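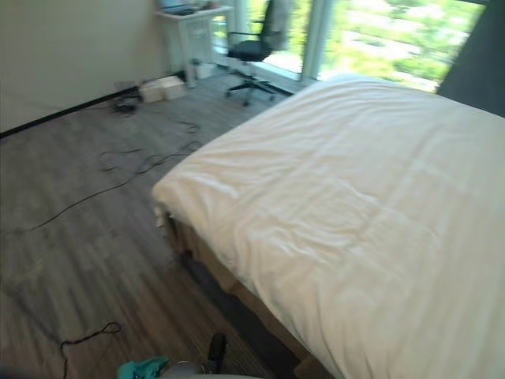 Head camera view with the gripper near the foot of the bed.

Recording a clothes-folding demo by remote control

These steps are for the Zeline arms running the Grollamel recorder. Plan on 60 takes before the first training run. Our last set at Flodthorpe had 282, and 191 were good enough to keep.

1. Park the base at the side of the bed and lock it. Both grippers should reach the middle of the mattress without the torso leaning.

2. Pull the cover fairly smooth. Small wrinkles are fine – deep folds catch the fingertips.

3. Move cables out of the path of the base before you drive.

4. Lay out the clothes and check the head camera. Every garment has to be fully in view. 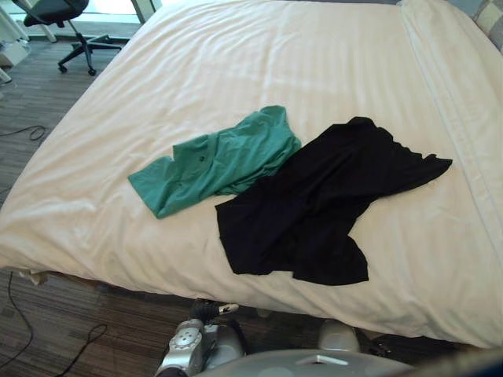
Green shirt and black garment on the sheet, gripper just short of the edge.

5. Press record, wait for the tone, then bring one arm in low. Pinch a single layer and lift slowly. Jerky hand motion gets copied along with everything else.

6. If you drop a sleeve, pick it up again and keep recording. Recoveries are useful.

7. Open both grippers, back away from the bed and stop the take. Label it before starting the next one.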